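Ticket: Towels coming out stiff, washer ends with error 11
Product: Drelleck front loader with Hokari water softener
Opened: 14/05/2018
Opened by: Sumaiya Karunaratne
Status: Closed

Original report

We run one Drelleck washer for microfiber and terry towels. Since April the towels have been drying stiff, and the washer sometimes stops before the last rinse with error 11. The detergent is Flemivham liquid, same as always. We have not changed the dose or the program. The softener is on the cold feed and has its own bypass valve. Most of the load is light blue microfiber with a looped face.

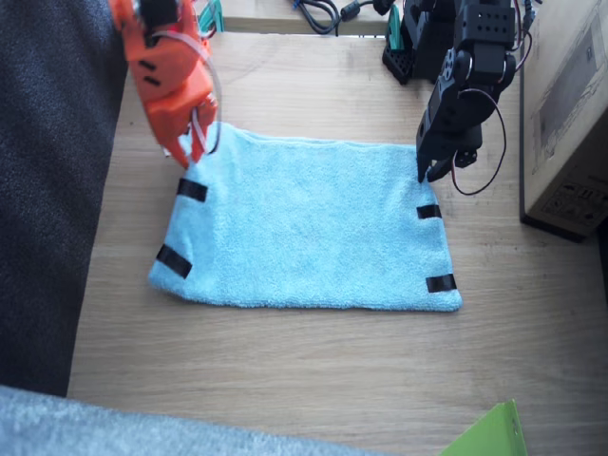

Light blue microfiber towel laid out on the table, black tape at the sides.

Error 11 does not come up every time. It cleared after a power cycle on the first few loads. Now it comes back in the same wash.

Reply 1, support

Error 11 on this model means the tub did not reach the fill level within the time allowed. Please check the following before we send parts.

1. Shut off the supply tap, take off the cold hose, and look at the inlet screen.
2. Set the softener to bypass and run one rinse-only cycle.
3. Check the salt level in the softener and tell us the regeneration setting shown on the panel.
4. Run one load with half the detergent and no fabric softener.

Fabric softener coats microfiber and should not be used on it at all. If any has been used, wash the towels twice in warm water with no product.

Reply 2, customer

Inlet screen had grit in it. Rinsed it and put it back. Fill time before cleaning was 162 seconds. After cleaning it was 108. With the softener in bypass the washer filled faster again, but I did not write that one down.

Salt tank was low and had a hard crust across it. There was a gap under the crust. Regeneration was set to every 6 days. I don't know who set it or when.

We do not use fabric softener. The half-dose load came out a little better.

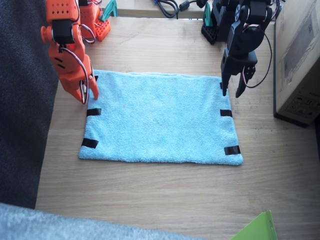 I broke up the crust with a broom handle, took out the loose lumps, and refilled with tablet salt. Then I ran a manual regeneration. It finished without a fault. The drain line was running during the backwash part, so I don't think it is blocked.

One question: the installer (Khondokar) left a test strip kit in the cupboard. Is it worth using if the pack has been open for more than a year?

Reply 3, support

No, please use a new pack. Old strips can read low. Test at the cold tap after the softener, with the water running for a minute first.

A salt crust lets the unit go through regeneration without making enough brine. The water then passes through hard and the detergent does not rinse out well. Both would leave towels stiff. The slow fill was most likely the screen.

Please change regeneration to every third day and keep the half dose for now.

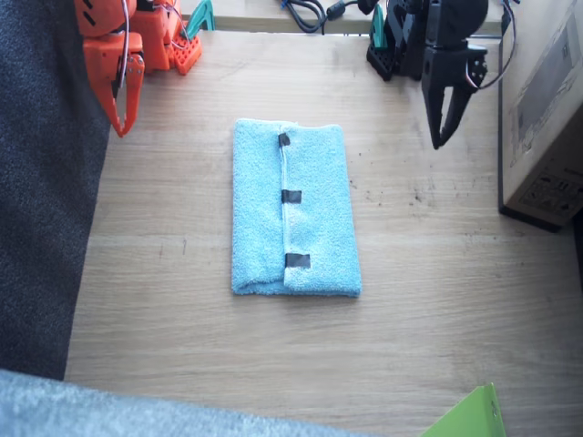

Check the inlet screen again in a month. If grit is back, fit a sediment filter ahead of the softener. The softener's own screen should be cleaned at the same time.

Reply 4, customer

New strips read soft at the tap. Error 11 has not come back. Towels are softer after three washes, except the oldest ones, and we will replace those. The filter is on order. OK to close.

Resolution: inlet screen cleaned, salt crust removed, regeneration interval shortened, detergent dose cut. No parts sent.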